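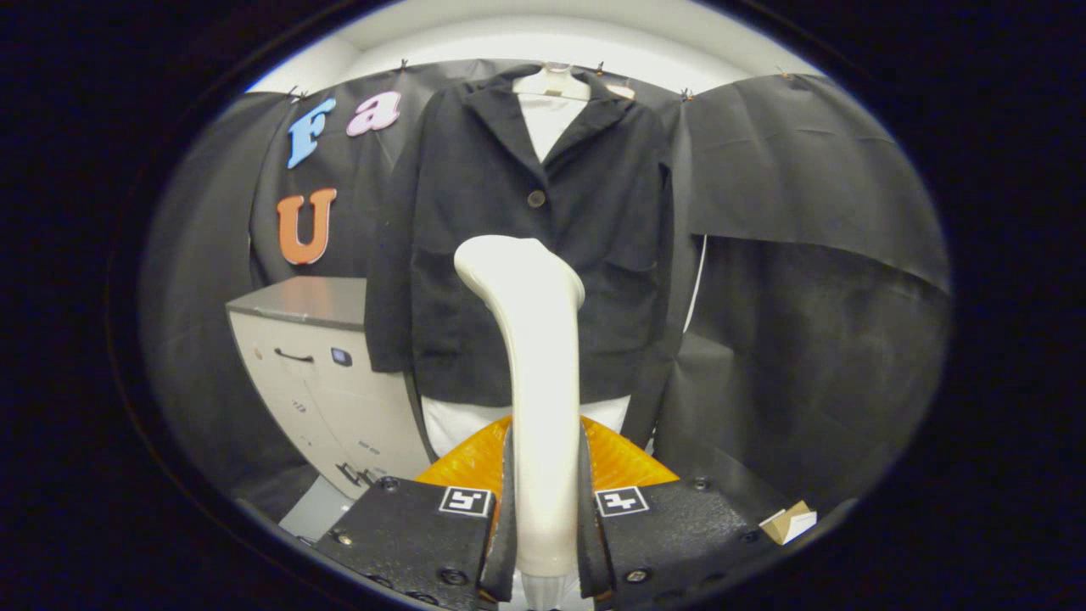

The two black fingers of a hand-held gripper closing on a curved white object, with a jacket on a hanger behind.

How does a robot learn to pick things up?

Picking something up feels easy to you. Your fingers know how far to open and how hard to press. A robot knows none of this until it has been taught.

One way to teach it is with a hand-held gripper. This is a tool with two fingers like a robot's, but a person holds it and does the work. A camera on the tool films everything the fingers do. Later, a computer studies the films and looks for patterns. A robot with the same sort of fingers can then try the job for itself.

What is in the Sesteo kit?

The Sesteo School Kit is made in Dundale and lent to schools and libraries. A class can keep it for one term. In the box there is:

One hand-held gripper with a camera
A charger and a spare battery
A book of 55 tasks, from easy to hard
A set of task cards

The gripper weighs 300 grams more than the first one Sesteo made, so younger children may want to use both hands.

Why does the picture look round?

The camera has a very wide lens, called a fisheye. It sees a lot of the room at once, but it makes straight things look bent. Look at how the ceiling curves over the top.

What are the black and white squares for?

There is a small square with a pattern on each finger. It is called a marker. The computer finds the two markers in the film and works out how far apart the fingers are. Please don't draw on them or cover them with stickers.

What did children think of it?

Pupils at Prarcombe Primary School used the kit in October. They recorded 306 films. Their teacher, Ülle Pärn, said the first 200 went quickly and the rest needed more patience.

Emlyn Kemeys, who is nine, liked choosing the tasks. "Soft things are harder," he said. "They change shape when you squeeze."

Some pupils found the trigger stiff. Sesteo says a lighter spring will be fitted next year.

Words to know

Gripper: the part of a robot that holds things.
Marker: a pattern that a computer can find easily.
Fisheye: a lens that sees very wide and bends straight lines.

Can my school borrow one?

Ask your teacher or librarian to write to Waldemar Walczak at Sesteo. Borrowing is free, but the school pays to post the box back.

Page last changed: 2019-12-07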